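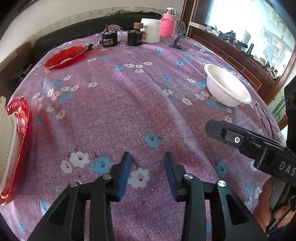

Last updated: May 23, 2020

The bag you carry every day

For many years I bought handbags with my eyes only. If the colour was nice and the shop was kind, I paid and went home, and after one season the bag was hanging behind a door with the others. This spring I decided to do it more seriously, and I carried 2 bags in turn, each of them for several weeks, to the office, to the market and on the train.

The first was the Humiter shoulder bag from Dretow. It is a quiet bag in dark green leather, with a wide strap and one zip. In the beginning I found it a little stiff. The strap did not want to lie flat on my coat, and the bottom corners were knocking against my hip when I walked fast. After two weeks the leather became softer and I stopped to think about it. Inside there is one large room and a small pocket for keys - the pocket is deep, so you must search with two fingers.

It costs 105 pounds. This is not a small sum for me, but the stitching is even and the edges are painted by hand, in 12 thin layers, as the maker writes on the label.

The second bag was a tote from Flernix, made of thick canvas with leather handles. It is light and it takes a folder, a pair of flat shoes and a scarf without any protest. What I missed was a way to close it. There is only one magnet in the middle, and in the rain I had to hold the top together with my hand. The sand colour also shows every mark from a pen. I cleaned one with mild soap and a soft brush, and it left a pale circle.

Rowlands, where I bought both, will change a handle or a zip for you if you bring the receipt. I asked about the strap of the Humiter and they made two more holes in it while I waited. Now it sits higher under the arm, and with a short jacket it looks much better.

For work I would choose the Dretow bag again. The tote I keep for Saturdays and for travel, and in June Flernix will bring the same model with a zip, in navy and in brick red. I would like to try the red one.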